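How Our Robot Got Its Hand
A page for young readers from the Kiswood shared workshop
By Spyros Milošević
August 12, 2025

Hello! My name is Spyros. In the evenings I build things in a shared workshop called Kiswood. A shared workshop is a place where many people pay a little money and use the same tools. One person makes a chair, another repairs a bicycle, and I make a robot with my friends. We named the robot Kushnir.

Children who visit us ask very good questions, so I decided to write down the answers. English is my third language, please excuse me if some sentence walks a little strangely.

What is a robot, when you build one at home?

In films a robot has a face and it talks. Kushnir has no face and says nothing. It is an arm which stands on a base with wheels, and at the end of the arm there is a hand. For us a machine is a robot when it does three jobs. It must feel or see something, it must decide something, and it must move something. A washing machine does a little bit of this too, so you can argue with your family at dinner if the washing machine is a robot. I think it is, my friends think it is not.

Bones, muscles and nerves

You have bones so that you are not a puddle. Kushnir has metal tubes and printed plastic parts for the same purpose. We print the plastic parts on a machine that melts a thin plastic thread and puts it down in layers, like when you squeeze toothpaste on top of toothpaste. One piece of the elbow needed 18 hours to print. We went home to sleep and it was still printing in the morning.

For muscles we use motors. A motor likes to turn very fast, but it is weak when it turns so fast. Inside each joint there are gears, and the gears make the turning slow and strong. You can try this on a bicycle. Choose the easy gear and go up a hill. Your legs go round many times, the wheel goes round slowly, and you still arrive to the top.

The nerves are wires. The wires bring electricity to the motors, and they also bring messages. A message can be "turn a little to the left" or "stop now". The stop message is the most important one. We also have a big red button for it, and the rule in our workshop is that everyone who comes near the robot must first learn where the button is.

Why only two fingers?

This question I hear the most. You have five fingers on each hand, and they are wonderful, but try this game. Use only your thumb and one finger for a whole breakfast. You can pick up the bread, you can hold the spoon (not very well), you can open a banana if you are patient. Two fingers can do a lot of work!

Our first hand had three fingers. We started it in April and it was a disaster. The fingers bumped each other, and one evening the third finger came off and rolled under the table saw. After this we made the hand again with two fingers that open and close together. It is called a gripper, because it grips.

The difficult thing is how hard to squeeze. A sponge wants a soft squeeze. A hammer wants a strong one. A ripe tomato wants you to think very well before you begin. We practiced with tomatoes and afterward we ate many tomato soups. Now the program looks at how much electricity the motor is using. When the fingers meet something, the motor must work harder and it uses more electricity, and the program says: enough.

A small camera near the hand

If your eyes were on your wrist, you would see your own fingers all the time, and you would see very closely the thing you want to take. It sounds uncomfortable, but for a robot it is useful. When the hand comes near to a cup, the camera comes near also, and the cup gets bigger in the picture.

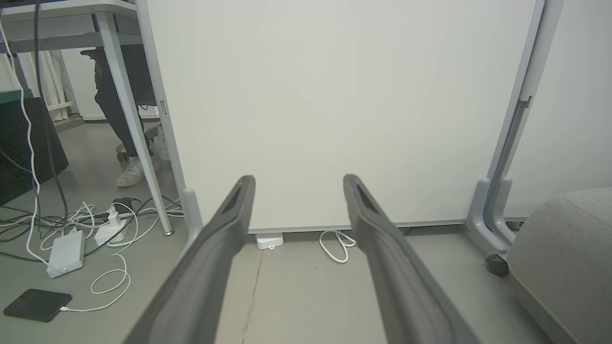

A robot must learn the floor before it learns the cups. For you a floor is easy, you walk and do not think. For a robot each thing on the floor is a question. Take the cords near the desk, some white and some black, lying in a tangle beside a white power brick. You know at once that a wheel should not go there. The program sees only light shapes and dark shapes, and a person must teach it which shapes mean "go around". Even the thin dark crack in the concrete can be a puzzle. It is a dark line and a black cord is also a dark line, but you can roll over one of them and not the other. And a phone with a dark screen is a dark rectangle, and it would be very sad to drive on it.

So how do we teach it? We show it many pictures and we mark on them what is what. We marked 2536 pictures before the program stopped mixing up lines and cords. My friends at the Rurkstead workshop have a bigger robot and they said to us that 2000 would be enough. It was not enough for us.

Try it at home

You can make a gripper from cardboard. You need two long strips, one paper fastener (the kind with two legs) and a pencil. Cross the strips like an X and make a hole in the middle with the pencil – ask an adult to help with this. Push the fastener through and open its legs. When you press the two lower ends together, the upper ends come together also. Glue a piece of sponge on each upper end, and it will not slip so much.

Then put a sock, a coin and a grape on the table and try to lift each one. Write down which was the hardest. For me it was the coin, and I am still practicing.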